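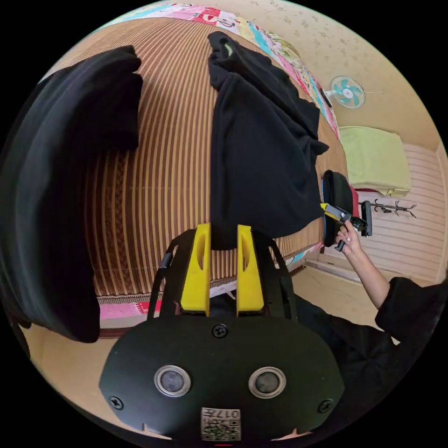
Iman Mahrous put it in terms of height: a table is for people who have a table free, and the bed is always there, so that is where the shirts go. Several other participants in Ullia gave a version of the same answer when we asked why clothes were folded in the bedroom.

### 4.2 The bed as a folding surface

Section 4.1 dealt with where clean clothes wait before they are folded. We now turn to the folding itself. Of the 906 folding sessions recorded in the household diaries, most took place on a bed. The sofa came second and the kitchen table a distant third. Ironing boards were named only when something was also ironed.

A bed is wide, but it isn't flat in the way a table is. A soft quilt gives under the hand, and a sleeve laid across it tends to move when the body of the shirt is smoothed. Participants dealt with this in different ways. Some pulled the quilt tight first. Some folded in the air and used the bed only for stacking. Those who slept on a woven mat reported less trouble, and they usually folded on the mat without preparing it. Bedding was pushed to the far side or the foot of the bed and left there until the clothes had been put away.

Dark clothes came up more often in the interviews than we had planned for. We had asked about fabric and size, and the answers kept returning to color. On a black shirt the seams, the placket and the inside label are hard to find, above all in the evening, and participants described feeling for the collar with their fingers before they could tell which way the shirt was lying.
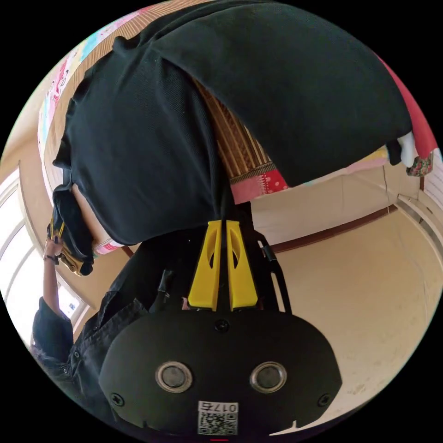
Knitted black items were the hardest of all. They have no stiff collar to feel for, and when held from one point they fall into a shape that gives little away about front and back. Bogdan Enache keeps his for last and does them in one go - by then, he said, he is used to looking for the seams. Two households in Saroto had stopped folding such items and hung them up or rolled them. The diaries contain 202 entries in which a garment was picked up, put down and picked up again before any fold was made. We coded these as restarts. Black or navy garments account for a large part of them, although the diary form did not ask for color and we depend here on what people chose to write.

Claeys, in an earlier study of linen work in boarding houses, treated the restart as wasted effort. Our material does not support this very well. Many restarts were used to shake a garment out or turn it right side out, or to check it for damp at the cuffs. The entry would read as a failed fold, and in the interview the same person would describe it as part of the job. 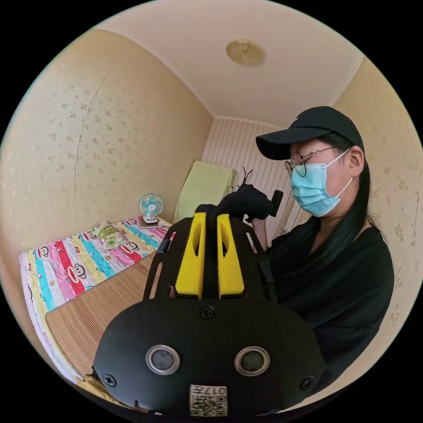 Posture is the second matter on which the diaries and the interviews differ. In the diaries people wrote that they "sat down to fold," and in the interviews nearly all of them said that they stood. Standing gives the arms room to let a long garment hang, and it also means looking down for the whole session, as the person in Figure 3 is doing. Small bedrooms make this more likely, as there is often no chair and the side of the bed is the only place to stand. Older participants mentioned their necks before their backs. We had no question on this in the first form and added one for the second round.

Sitting was kept for socks and underwear, which need little height. One participant stood for shirts, sat for socks and stood again to put everything away, and entered the session as "sitting."

The last point concerns lifting. Before a fold, a garment is nearly always raised clear of the bed, if only for a moment. We include one field note at length, as it was the first in which this step was written down separately. 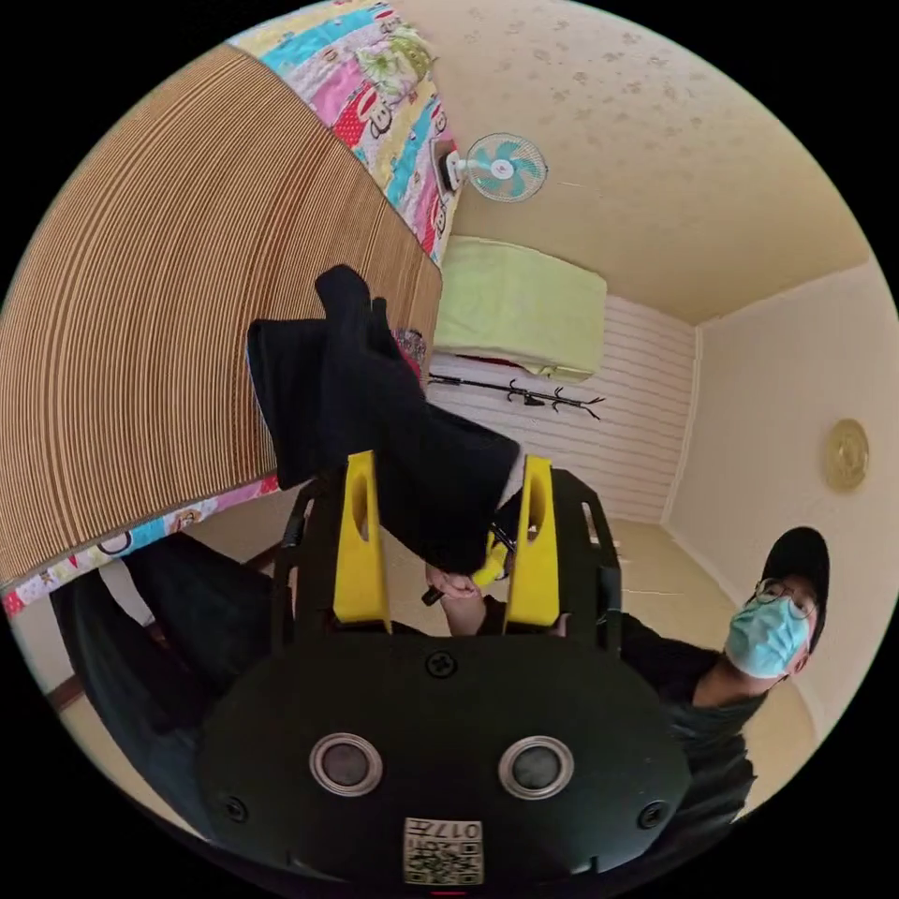 **Brornley, June.** Shirts done before trousers. Each one is picked up by the shoulders and held until it stops swinging, then laid face down. No smoothing until both sleeves are in. Anything going back on a hook is set to one side, unfolded, and dealt with at the end. The pile stays on the bed until somebody needs to lie down.

Similar notes were made in Saroto and Ullia. After the second round, the field notes and diary comments came to 2,000 coded lines, and lifting was given a code of its own. Section 4.3 uses this code to compare beds with tables.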